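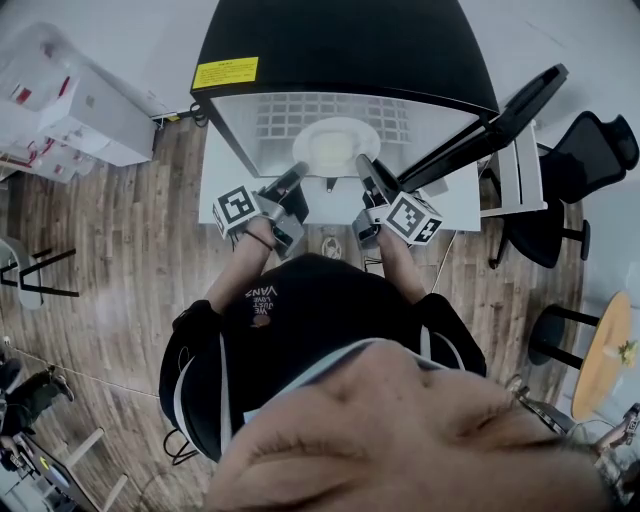
1/ Community cookbooks: a thread

I've spent the whole of July reading the spiral-bound kind that church halls and swimming clubs used to put together, and I'm completely smitten. Come and be smitten with me!

2/ It started with a box from Mareike Fröhlich, who was clearing her aunt's house in the Sauerland. 32 books, most with the covers gone, half of them stained with something buttery. I said I'd take two. I took the box.

3/ I've been putting every recipe into a spreadsheet (yes, this is my idea of a good evening). Up to 1,714 now. The potato section alone could see you through a very long winter.

4/ What I love most is how little they explain. "Make a batter in the usual way." "Bake until Westmont Road school lets out." Whoever wrote that one knew exactly who'd be reading — and it's no use at all to me, four decades on.

5/ Also the grudges! One book has three plum cakes on facing pages, all from the same street, and the third is called "The Proper Plum Cake". I would pay good money to have been in the room when that came back from the printer.

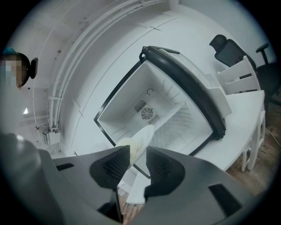
6/ Then there are the notes in the margins, in pencil, in different hands. "Less salt." "Good for Bastian." "NO." Just NO, underlined, next to a salmon mousse. I haven't made the salmon mousse.

7/ I have made the semolina pudding with sour cherries, twice, and the onion tart that Lamai Thaweesak asked me for before she'd finished her slice. It wants longer in the oven than the book says, and a bigger tin.

8/ Etornam Fiadzo asked whether anyone's done this for Ghanaian church cookbooks. I don't know! If you have one on a shelf, or your gran does, please shout, I'd love to hear what's in it.

9/ Tip if you're hunting for your own: skip the cookery shelf in the charity shop and look in local history. They get filed there because of the adverts. Butchers, hairdressers, a coal merchant with a three-figure phone number — lovely stuff.

10/ Next up is the jam chapter, which has a whole page on quinces and a poem. The poem is terrible and I'm typing it out tonight.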